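December, and I have finally cracked the marmalade bread

Back from Prandton just after four, frozen through, with a bag of flour under each arm and the light already going.

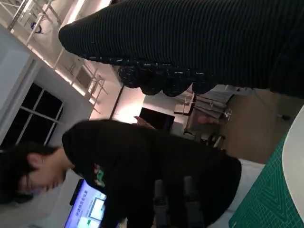
So, the bread. I've been at this since the clocks went back and I've had one brick, one puddle and a thing that was nice on the left side only. The recipe came off the back of a leaflet from the mill shop at Brorum and it says 400 grams of strong white, a mug of water (whose mug?) and "plenty" of marmalade. Plenty! I put in half a jar the first time and the whole lot welded itself to the tin. Had to soak it for two days and I still don't think the corners will ever be the same.

Today I used 7 tablespoons and stirred them into the warm milk first, and oh, it rose beautifully. It came up over the edge of the tin like a proper loaf in a shop window. I kept going back to the oven door to have a look, which I know you don't need to do, but it's warm there and the kitchen isn't.

Cut it far too early, obviously. The first slice squashed flat and I ate it standing up with salted butter. The second slice was better. The third was me being greedy. It's got that bitter orange taste at the back, and the peel goes chewy near the crust, so next time I'll chop it smaller — or buy the thin-cut stuff if the Prandton shop has any left.

The 106 was late again on the way home, so I stood at the stop reading the notice about the Brorum road being dug up until spring. Two diversions and a temporary stop outside the chapel. I shall be walking more, then. Probably no bad thing given the bread.

Other bits. The landing bulb has gone. I paid the water bill. My library book is overdue and I'm only on chapter four, it's all sheep and inheritance so far but I do want to know who gets the farm. Walked 2,843 steps before lunch according to my phone, which I'm quite sure is wrong as I went up to the top field and back.

Wrapped half the loaf in a tea towel for breakfast. Need to get yeast, bulbs, brown paper, stamps. It's raining again and I've left the washing out.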